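← 上一篇：冬训期间的作息调整 下一篇：关于跑鞋更换周期的几点记录 →

晨间书写与晨跑并行一季之总结

分类：日常 / 跑步与书写

自去年入冬起，本人将每日清晨的时间重新作了安排：先书写，后跑步，再处理当日事务。此项安排至本月已满一季。现将执行情况、所遇问题及后续打算整理如下，供关注本博客的读者参考，亦作本人日后查对之用。

一、缘起

本博客开设之初，以记录长跑训练为主，兼及读书与日常。前两年更新尚属规律，其后逐渐稀疏，一度有整个秋天未发一文。究其原因，并非无事可记，而在于书写一事始终被安排在晚间。晚间精力有限，又常为杂务占用，往往打开文档，写下标题，即行搁置。草稿箱中至今仍存有22篇只有标题的文稿，其中若干标题，本人已无法回忆当时拟写何事。

与此同时，晨跑一项多年来执行较为稳定。两相对照，遂有将书写一并移至清晨之想法。

二、具体安排

现行安排如下：五时二十分起床，饮温水一杯，五时三十分就座书写，至六时十分止；六时二十分出门，沿Plorus河堤路向东，过Druvlow桥后折返，七时一刻前后到家；拉伸、洗漱、早餐，八时开始工作。

书写部分定有下限，为600字。该数字系参照本人过往较为满意的几篇短文的篇幅而定，无特别依据。内容不设限制，可为博客正文，可为训练记录，亦可为无意发表之杂感。书写时不查资料，不改前文，遇有不确定之处以方括号标注，留待晚间核对。

跑步部分维持原有强度。冬季以轻松跑为主，每周安排一次节奏跑，一次长距离。长距离当日书写时间相应缩短，下限亦不作要求。

三、执行情况

本季共计完成晨间书写103次。未完成者主要集中于两个时段：一为年末出差期间，一为二月上旬感冒期间。其余零星缺漏，多系前一晚就寝过迟所致。

就产出而言，上述书写中可整理为博客文章者约占四分之一，其余留存于本地文件夹。此一比例较预想为低，但考虑到此前数月几无更新，本人认为可以接受。另需说明，近期所发的几篇关于河堤路冬季路况的文章，均出自晨间底稿，晚间仅作文字订正。有读者来信指出其中一篇关于桥面结冰时段的叙述前后不一，经核查确有疏漏，已于原文末尾更正，在此一并致谢。

就跑步而言，书写前置对训练未见明显不利影响。最初两周确有不适应之处，主要表现为出门时腿部较为僵硬，推测与久坐有关。后将原本跑后进行的部分髋部活动移至出门前，情况有所缓解。

四、若干观察

其一，关于次序。执行之初，本人曾尝试先跑后写，持续九天。跑后心情舒畅，但思绪较为散漫，落笔多为沿途所见，如河面雾气、桥下垂钓者、对岸工地灯光等，读来尚有趣味，然难以成篇。改为先写后跑之后，文字较为集中，而跑步途中又常能想到前文之不足。为此，现随身携带一张对折的卡片与一支短铅笔，于折返点停留片刻记录要点。曾考虑使用手机录音，终因冬季风声过大而作罢。

其二，关于题目。晨间就座而不知所写，为最常见之困难。本人现采取的办法是前一晚在便签上写一个词，置于键盘之上，次日即以该词起笔。所用词语均极为普通，如“鞋带”“台阶”“热水”“末班车”。实际行文往往在第三段之后便与该词无关，此点无须纠正。

其三，关于天气。本人素喜晴日，晴日书写亦较顺利。阴雨天则进度缓慢，常至六时仍未及半。二月中旬曾连续阴雨，其间所写多为抱怨潮湿之语，本人重读之后决定悉数不发，仅保留一段关于晾晒跑鞋的文字，已并入前一篇文章。

其四，关于静默。清晨书写期间不播放音乐，不开启通讯软件。家中对此项安排表示理解，唯要求起床闹钟改用振动。此要求合理，已照办。

五、关于参加活动

三月下旬，本人报名参加了Cinanura半程赛，作为本季训练之检验。赛事规模不大，路线沿湖，起伏平缓。本人号码为158，起跑位置靠后，前三公里较为拥挤，其后逐渐疏散。全程未追求成绩，以体感为准，后程略有提速。完赛后于湖边长椅休息，随即在卡片背面写下赛事见闻之初稿，回家后誊录，篇幅近两页。该文将于整理后另行发布，内容包括路线、补给点设置及衣物寄存流程，拟于明年参赛者或可参考。

需要补充的是，比赛当日清晨仍按惯例书写，仅用时十五分钟，内容为赛前物品清单及对当日风向的猜测。风向猜测有误，实际后半程为逆风。

六、早餐与时间衔接

跑步结束至开始工作之间，仅有四十余分钟，其中尚须包括拉伸与洗漱，早餐因此以简便为原则。平日以燕麦、鸡蛋、面包轮换，长距离之后酌情增加。早餐期间不写作，亦不阅读前稿，留出一段空白，有助于上午工作之转换。 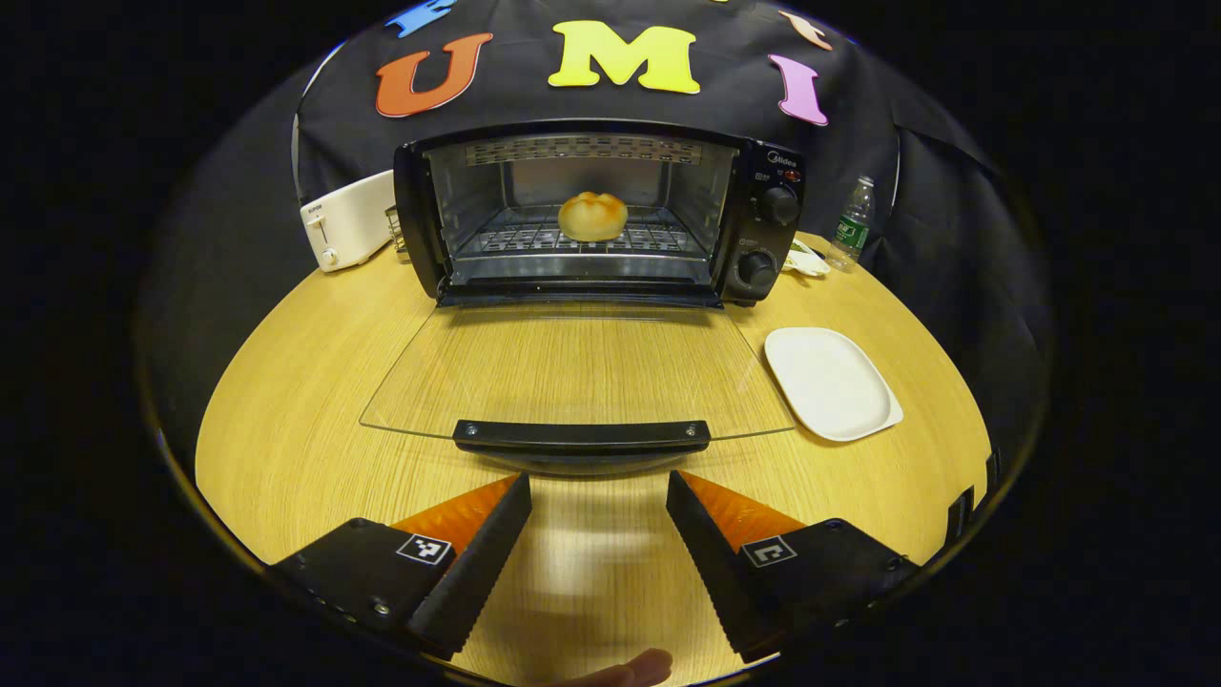

书写时间有限，若清晨未能达到字数下限，是否应在晚间补足？

以本人经验，不宜补足。晚间补写容易重新形成拖延，且影响就寝时间，进而影响次日起床。当日未达下限者，如实记下字数即可，次日照常从新的题目开始。

七、工具与文件管理

书写所用软件为Boros，界面简单，仅使用其纯文本功能。文件以月份建立文件夹，以当日所用词语命名，不另设标签。每月末将当月文件打印一份，装入活页夹，用铅笔在页边批注。打印稿之批注与电子稿不作同步，二者偶有出入，以打印稿为准。

跑步数据仍沿用原有手表记录，不与书写记录合并。曾有读者建议制作表格，将每日字数与配速对照。本人试行一周后停止，原因在于填表本身占用了晚间核对文稿的时间，而所得结果亦无从解释。

方括号标注之处，现已积存不少，多为地名旧称、植物名称及引文出处。计划于四月集中查核一次，能确认者补入原文，不能确认者删去。

八、后续打算

入春以后日出提前，拟将出门时间提前十分钟，书写时间相应前移，就寝时间亦须随之调整。长距离路线考虑由河堤路改为北侧坡道，以便为秋季赛事作准备。坡道目前尚有一段在修缮，通行情况待实地查看后再定。

博客更新方面，暂定每两周一篇，内容仍以跑步与日常书写为主。草稿箱中仅存标题之旧稿，拟逐一作为晨间题目使用，写成者发布，写不成者删除。第一篇拟用之标题为“桥下的风”，便签已经写好，放在键盘上。

发布于 跑步与书写 | 标签：晨跑，晨间书写，半程赛，作息

评论已开放。来信请使用页面底部之联系表单，一般于一周内回复。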